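Why Cups Have Sloping Sides
The Flirkis Page of Everyday Objects
Reading level: grades 4 to 6

Most drinking cups are wider at the top than at the bottom. The name for this is a taper. A cup with a taper is called a tapered cup, and a cup whose sides go straight up and down is called a straight-sided cup or a cylinder. Flowerpots, buckets, paper cups, yogurt tubs and wastebaskets are tapered too. This page explains where the taper comes from and what it does to the way a cup stacks, leans, rolls and gets put away.

Words used on this page
Rim: the top edge of a cup, where you drink.
Base: the flat part a cup stands on.
Wall: the side of the cup, between the rim and the base.
Taper: the gradual change from wide to narrow.
Nesting: one cup sitting inside another.
Mold: a hollow shape that gives melted plastic its form.
Draft: the small slope a mold maker gives to a wall.

How a plastic cup is made
A plastic cup starts as small beads called pellets. The pellets are heated until they melt. A machine pushes the melted plastic into a steel mold, which has two halves. One half is a hollow that shapes the outside of the cup. The other is a plug, called the core, that shapes the inside. The gap between the two halves is filled with plastic, and when the plastic cools it becomes the wall.

Then the mold opens and the cup has to come off the core. Plastic shrinks a little as it cools, so it grips the core tightly. If the walls were perfectly straight, the whole length of the cup would scrape along the steel on its way off. With a slope, the cup comes free almost as soon as it begins to move. Mold makers call this slope the draft. A draft of 2 degrees on each side is enough for many small cups, and you would need to look carefully to see it. Cups meant for stacking have a larger slope.

You can feel the same thing with sand. Pack damp sand into a tapered beach pail and turn it over. The sand slides out in one piece. Pack damp sand into a straight-sided can and it usually sticks.

Nesting
Two straight-sided cups of the same size cannot go inside each other. The outside of one is wider than the inside of the other by two wall thicknesses. They can only be piled base on rim, and a pile like that falls over easily.

A tapered cup has a narrow base and a wide opening. The base of one fits into the opening of the next and slides down until something stops it. In a plain cup, the thing that stops it is the wall. The two walls wedge together, and this is why paper cups sometimes refuse to come apart. In a better cup there is a small step or ledge inside, or a thick rim outside, and the upper cup rests on that. The walls never quite touch, air can get between them, and the cups separate without pulling.

Nesting saves a great deal of space. Suppose a cup is 100 millimeters tall and each extra cup in the stack adds only 19 millimeters. A stack of 11 cups is then 100 plus 10 times 19, or 290 millimeters tall. It fits on a shelf with a 300 millimeter gap. Without nesting, the same shelf space holds a pile of 3 cups with nothing left over.

The same sum matters to a factory. The Grollach company, which makes school lunchroom cups in the town of Ciltitz, packs 2000 nested cups in a carton. Packed one by one without nesting, those cups would need several cartons of the same size, and most of what the truck carried would be air.

What happens when a cup tips over
A standing cup stays up as long as its center of gravity is above its base. The center of gravity is the point where the weight of an object balances. In an empty tapered cup, the rim end has more material than the base end, so the center of gravity is a little more than halfway up. The base is also narrow. Both of these make an empty tapered cup easier to knock over than a straight cup of the same height. That is the price of nesting.

Once it is over, a tapered cup does not lie level. It touches the table along one line of its wall, or at two points if it has a raised rim: one at the rim and one at the base. The middle line through the cup then points slightly upward at the wide end. A cup can also come to rest without lying down at all, when there is a wall close enough to hold it in a lean.

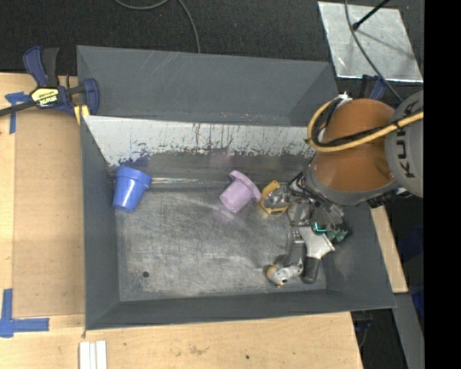

Mihăilă asked whether it would be simpler to keep cups in a box with upright sides, where they could all stand in rows and would not end up leaning or on their sides. An upright box does hold rows better, and for cups that are put away one at a time it is a good choice. For cups that are dropped in by the handful, upright sides make less difference. A dropped cup lands on its rim or its wall far more often than on its base, and then it lies wherever it stops.

The container in the picture has sloping sides, and so do many bins, trays and sinks. The reasons are partly the same as for cups. A sloping side guides small things toward the middle, and a hand can follow the slope down to the floor of the bin. Dirt is also easier to wipe from a slope than from a deep square corner. A cup against a sloping side can slide down it, especially if both surfaces are smooth.

Rolling in a curve
A straight-sided cylinder rolls in a straight line. A tapered cup does not. The distance around the rim is longer than the distance around the base, so for each full turn the rim travels farther. The cup has to swing around. It rolls in a circle, with the narrow end always on the inside.

A cup with a strong taper rolls in a small circle. A cup with a slight taper rolls in a large one. You can work out the size of the circle with a ruler and no calculator:

Lay the cup on a large sheet of paper and look at it from above.
Put one ruler along the left wall and another along the right wall.
Let both rulers stick out past the narrow end until they cross.
Measure from the crossing point to the rim. That is close to the radius of the circle, which is the distance from its center to its edge.

A taper is useful here. A round object that rolls straight will leave the table at the first chance. A tapered cup often turns back before it reaches the edge, if the table is large and the push is gentle. Do not test this with a glass one.

Picking up a cup that is lying down
There are several places to hold a cup, and they are not equally good.

The wall. Fingers on one side and thumb on the other, across the middle. This is the usual way. On a tapered wall the squeeze is not quite straight across, and part of it pushes the cup toward its narrow end. If the wall is slippery, the cup can slip out of the hand base first. A standing cup held this way slips downward, so the hand holds harder as the cup gets heavier.

The rim. One finger inside and the thumb outside. A thick or raised rim gives the fingers something to hook under. This works well in a tight space, but it puts fingers where somebody will drink, so it is best kept for cups on their way to be washed.

The base. A flat base can be held around its edge. It is small, and the rest of the cup hangs out to one side, so the cup tends to twist.

Cups that lie close to a wall are harder to lift than cups in the middle of a bin - there is no room for the thumb. Push the cup away from the wall first, then pick it up.

Putting cups away
Sort by size before stacking. A small cup inside a large one drops too far and may stick. A large cup on a small one wobbles.
Check that the cups are dry inside. Water trapped between nested cups forms a thin film that seals the gap, and the cups then hold together as if they were glued.
Stack base down in a cupboard with a low shelf, or rim down if dust is a problem. A stack standing rim down has the wider end at the bottom and is steadier.
Keep stacks short. A tall stack of thin cups bends in the middle.

If two cups are stuck, do not pull hard. Run warm water over the outside cup and put cold water in the inside one. The outside cup grows very slightly, the inside one shrinks very slightly, and a small twist is usually enough. Use warm water and not boiling water.

Things to look for at home
Find the narrowest base and the widest rim in the cupboard. Are they on the same cup?
Look inside a plastic cup for a ledge near the base. Run a finger down the wall if you cannot see it.
Turn a plastic cup over and look for a small dot or rough spot in the center of the base. Many molded cups have one. It marks the place where the melted plastic entered the mold, and it is called the gate.
Compare a mug with a handle. Mugs are often straight-sided, and most of them do not nest, as the handle would be in the way.

Page last checked Jun 14, 2023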